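Wrapping flowers with Mali Prosser

2024-07-02

I'd been meaning to get out to Nirkcombe since February, when a friend turned up at my place with a bunch so nicely wrapped I didn't want to open it.

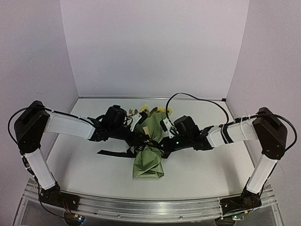

So I finally rang Mali Prosser, who runs the flower studio Flornwood, and she said come over, bring biscuits. I brought biscuits! We got talking about paper before I'd even sat down.

"People spend all their money on the flowers and then grab whatever's in the drawer," she said. "I like an olive green. Yellow just sings against it."

She's fussy about the bottom half (her word, fussy). The paper under the tie should flare out like a skirt, and she doesn't mind a few creases in it. "It's paper. It's going to crease. I'd sooner have a good sharp fold than something that looks ironed."

Then there's ribbon. Mali cuts hers far longer than I would, and she leaves the tails uneven on purpose, with the ends snipped on an angle. Black is her favourite colour for it, which I'd always thought a bit gloomy for a bouquet. "With pink, maybe," she said. "With yellow it looks smart."

I asked how long it took her to get the waist right, that gathered bit in the middle where everything wants to slip. She laughed at me. "My first one came apart on the bus. I was 39 and crying over chrysanthemums."

She charges $53 for a wrapped bunch and keeps a jar of dried bits on the bench for tucking in at the sides. I went home with a roll of green paper under my arm and the rest of the biscuits.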